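Kestberg Teleoperation Bench: Gallery
Hand-guided and remote-controlled demonstrations, April

The bench at Kestberg is used to record demonstrations for the Luteck handling tasks. An operator either moves the arm directly by its handle (hand guiding) or drives it from the next room with a Gruvex controller. Both methods write the same log: joint positions, gripper opening, operator inputs and the wrist camera stream. The log rate is 20 samples per second in both modes.

The current set holds 2,729 accepted demonstrations. A demonstration is accepted when the part reaches its target pose, no joint limit is hit, and the log has no gaps. Rejected runs are kept in a separate folder with the reason noted by the operator.

Operators for this set were Pramila Nigam, Dinesh Sisodia and Maiara Brandão. Lalit Mittal maintains the logging software. Hazem El-Sayed reviews the runs every Friday and returns the doubtful ones with comments.

Flat parts, remote control, wrist view
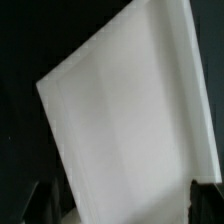 Flat parts take more practice than blocks or cylinders. The operator working remotely has no feel for contact, and the controller's force readout lags the motion, so most of the judgment is made from the wrist stream. Maiara's procedure is to watch the part's edges against the two fingertips and to stop whenever one edge starts to turn faster than the other. With a white panel tilted like this one, filling so much of the view, the long left edge against the black background is the reference to follow. The face of the panel has no markings and only soft gray shading, which gives the eye very little to track. The narrow bright rim on the right is a second usable line. Operators are asked to name their reference edge aloud before the first motion, and the audio is stored with the run.

Notes on the flat part runs

Speed. Remote runs are limited to 200 mm per second in free motion. Operators reduce this by hand near the part. Hand-guided runs have no software limit, and the first ones recorded were too fast to replay cleanly. Dinesh repeated them at a slower pace.

Grip. The gripper command is recorded as a continuous opening value. An earlier version stored only open and closed, and the small corrections operators make before a grasp were lost.

Pauses. Pauses longer than 8 seconds are trimmed from the log by Lalit's script. Shorter pauses stay in. Pramila objected to trimming at first on the grounds that hesitation shows where a task is hard, and the untrimmed logs are now archived as well.

Lighting. The overhead lamp stays at one setting for a full session. Pale parts lose edge detail if it is turned up between runs. Exposure on the wrist camera is fixed at the start of the session and written to the header.

Operator handover. One operator completes a full block of runs before the next takes over. Mixed blocks were tried and made the review slower.

Access

Logs are stored under the Joseph project directory, sorted by part and then by operator. Requests for the flat part runs go to Hazem. State whether the trimmed or the archived version is needed.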